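The robotics club at Vinville started with one arm and a shelf of donated parts. It now has two arms, a table and a team that enters Pleltura, a student contest in which robots have to handle ordinary household items. The club's adviser and two of its student members talked with us on 15 June 2022 about the season's project, which the students call Budonska. They asked that we leave their names out and credit the club as a whole.

The task they picked is bread. A robot has to pick up a roll from a basket, set it down somewhere else and put it back, without crushing it or dragging the basket along.

"Everybody thinks we should be doing something with wheels," the adviser said. "But the rules say household items, and we had a long argument about which one. Bread won because it's cheap and every piece is a different shape."

The group has met since January. The first weeks went to safety rules and to learning how to move the arm by hand. After that the students began writing down positions, and then short programs. The older of the two students keeps the log.

"We have 300 attempts written down," she said. "For each one we put the piece of bread, where it was in the basket, and what happened. Sometimes what happened is just 'missed.' I used to write long notes, and then I had to read them all back, so now they're short."

The round pieces are the ones the team spends the most time on. A bun sitting next to a loaf leaves little room for a finger on that side, and the fingers have to come down on both sides before they can close.

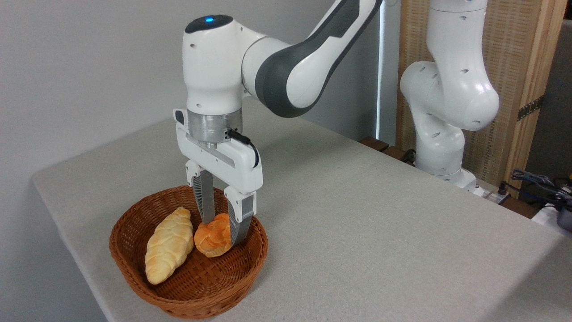
The younger student sees it differently, and says the approach angle matters more than the space between the pieces. In his view the team lost weeks on finger spacing when it should have been turning the wrist. They have tried it both ways and still disagree.

"We turned it a few degrees and got a better run," he said. "Then we moved the basket and it was bad again. So I can't prove it yet."

The braided loaf has its own trouble. It is long, and if the gripper takes it near one end, the other end dips. The students now aim for the middle of the braid and close across the short side.

Asked what they check before a run, the older student said the start position comes first. The open fingers need to be clear of the bread, and someone has to read the program name out loud. "We ran the wrong one once," she said. "It went to where the basket used to be."

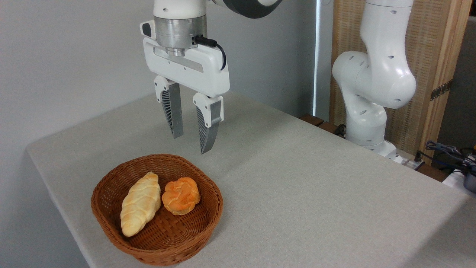

*Open gripper over the table, with the braided loaf and the knotted bun in the basket.*

The bread comes from Huamán, a bakery a few blocks from the school. The club buys day-old pieces and replaces them when the crust starts to flake – crumbs get into the ridges on the fingers and have to be brushed out.

At the last practice round the team scored 93, its best so far. The adviser would like to see that score repeated before changing anything else. The students would like to start on using both arms, one to steady the basket and the other to lift.

"I said 5 clean runs in a row, then we can talk about it," the adviser said. "They have had four, twice."

The younger student said he has already written part of the code for the second arm. He hasn't been allowed to run it.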